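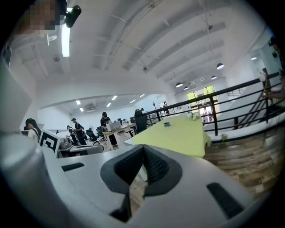
Getting there and getting in

The Pacheco Money Museum opens its vault rooms to visitors only in November, and I had been meaning to go for years. My brother-in-law gave me a ride as far as Winberg, and from there it's a pleasant walk along the canal. Tours start at 9, so come early if you want coffee first (the bakery on the corner does a lovely almond roll).

Our guide was Rebecca Martinelli, who spent most of her working life on a currency desk and still talks about exchange rates the way other people talk about the weather. She began with the question of why a country keeps foreign money at all. Partly it's to pay for imports when times are hard, she told us, and partly it's to steady its own currency when everybody wants to sell at once. I had heard the word "reserves" on the news all my life and never stopped to think what was in them – mostly bonds and deposits, it seems, with much less gold than I'd pictured.

The coin room was my favorite. There are 2,000 pieces on show, and I could have spent the whole morning with the old trade dollars, worn smooth from passing through so many hands. I did have to be called twice to catch up with the group!
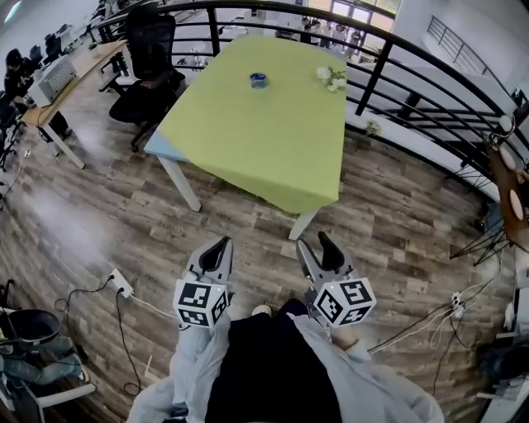
After the break

Natanael Damasceno took over for the second half, on how a central bank buys and sells dollars. He handed out slips of paper and had us trade two made-up currencies, the Sinby and the Osik, while he played the bank. I started with 300 Osik and finished with rather fewer, having sold in a fright just before he stepped in to buy. The retired schoolteacher next to me did very well and was terribly gracious about it.

The shop is small but has good postcards and a nice little booklet on reading the weekly reserve figures, which I've been working through in the evenings. Bring a sweater for the vault rooms, and ask Natanael about the old telex machine if you get the chance.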